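Knit cap

Print this article | E-mail this article

A knit cap is a close-fitting, brimless head covering made from knitted fabric, usually wool, cotton or acrylic yarn. It is worn mainly in cold weather, though lighter versions are worn indoors or as a fashion item all year. The lower edge may be left plain, finished with ribbing, or folded up into a cuff.

Names

The same garment goes by different names in different places. "Beanie" is common in the United States and Australia. Canadians generally say "toque" or "tuque," and in Britain "woolly hat" and "bobble hat" are both heard, the second for a cap with a pompom. "Watch cap" comes from naval use, where sailors standing watch on deck wore a snug dark cap that would not blow off. In the United States, "beanie" once meant a small cap sewn from cloth panels, sometimes with a button on top, and older writing may use the word in that sense.

Construction

Most hand-knitted caps are worked in the round, from the brim up, on a circular needle or a set of double-pointed needles. The knitter casts on enough stitches to circle the head, works a band of ribbing, and continues in plain stockinette or a pattern stitch. Near the top, stitches are decreased at regular points until only a few remain. The yarn is cut, drawn through the last stitches and pulled tight. The gathered point that results is often hidden under a pompom.

Caps can also be knitted flat and sewn up the back. Flat knitting is easier for beginners, but the seam may be felt under a tight cap. Machine-made caps are produced either as tubes, closed at the top, or as shaped panels that are cut and joined.

Ribbing is made by alternating knit and purl stitches, and it stretches more than plain fabric. Single rib and 2x2 rib are the usual choices. A cuffed cap has a band knitted to twice the finished depth, which is then turned up so that the ears are covered by two layers. 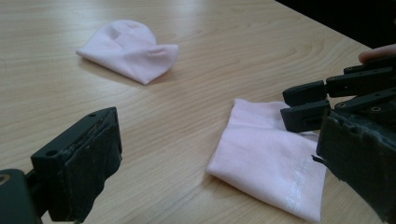 A soft cap in pale pink, with a folded brim.

Materials

Wool remains warm when damp and recovers its shape well, but some people find it itchy against the forehead. A strip of fleece or cotton sewn inside the band is a common remedy. Acrylic is cheap, washes easily and holds color, though it breathes less. Cotton is cool and soft and is widely used for babies' caps, for people with sensitive skin, and for wear after hair loss from medical treatment. It has little spring, and a cotton cap may loosen as it is worn.

Fit and sizing

A knit cap is normally made smaller than the head it is meant for, so that the fabric stretches slightly and grips. The difference is commonly 2 to 3 inches for an adult. Depth is measured from the edge of the brim to the crown, and a slouch style adds extra length that falls toward the back.

Regional styles

In many mountain and coastal areas, caps carry local patterns or colors. The Zisevholm cap is a tall two-color cap with a tassel, traditionally knitted in undyed gray and white. The Urport cap, worn by dock workers, is short, plain and rolled above the ears. Solange Perron, in her survey of northern knitting, recorded 32 variants of the Zisevholm pattern and thought that most had spread through printed leaflets sold by the Oosthuizen yarn mill. Wálter Taipe has questioned this, pointing to similar borders on mittens that are older than the leaflets.

The Zisevholm cap is still made by hand in small numbers. One takes around 200 yards of yarn.

Care

Wool caps should be washed by hand in cool water, pressed in a towel and dried flat. Wringing or hanging a wet cap can pull it out of shape. Acrylic and most cotton caps can be machine washed on a gentle cycle. Pills may be removed with a fabric comb.

See also: Balaclava; Beret; Ribbing; Stocking cap

Contact us | Copyright Pinness Reference. All rights reserved. | Back to top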